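4.2 What the release notes said, and what people did about it

Of the 1,185 update prompts in our log, most were closed within six seconds. We would like to report that this was enough time to read them. It is enough time to read the word "improvements," which appeared in nearly every one, and to find the button marked Later.

The Skelo notes app makes a good case to begin with. During the study it received six updates on the participants' machines, and two of them carried notes that named a specific change. The other four promised fixes of an unstated kind to problems of an unstated kind. Participants who saw the specific notes were more likely to open the changed feature that same day. Participants who saw the vague ones mostly went on with their work, though several told us the app now felt faster. In one of these updates the only altered file was a Portuguese spelling list. None of the people who reported the gain had Portuguese turned on.

Gosselin and Neves found much the same thing in their January pilot at Kirkthorpe, where they went a step further and shipped an update that changed the version number and nothing else. It was warmly received. Their reading is that the number itself does the persuading, and that a jump in the first digit persuades more than a jump in the last. Our data lean the same way, but we had too few first-digit jumps to say so with a straight face.

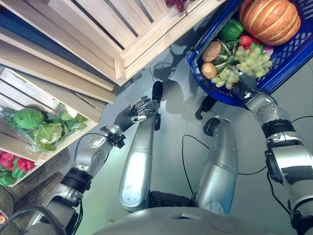
Figure 4. View down to the floor, produce area.

The Dufour mail client behaved differently. Its notes were long, signed by a developer and written in full sentences, and its prompts stayed open longest of all. Whether anyone was reading is harder to say. Two participants admitted in the exit interview that they had left the window up while making coffee. We kept their times in the averages and report the medians as well, for readers who take a dim view of coffee.

Truvmont, the calendar app, updated itself silently and so produced no prompts to measure. Its users noticed changes only when a button moved, and then they noticed at once and wrote to us about it, although we do not make the calendar. Those messages are grouped by button in the appendix.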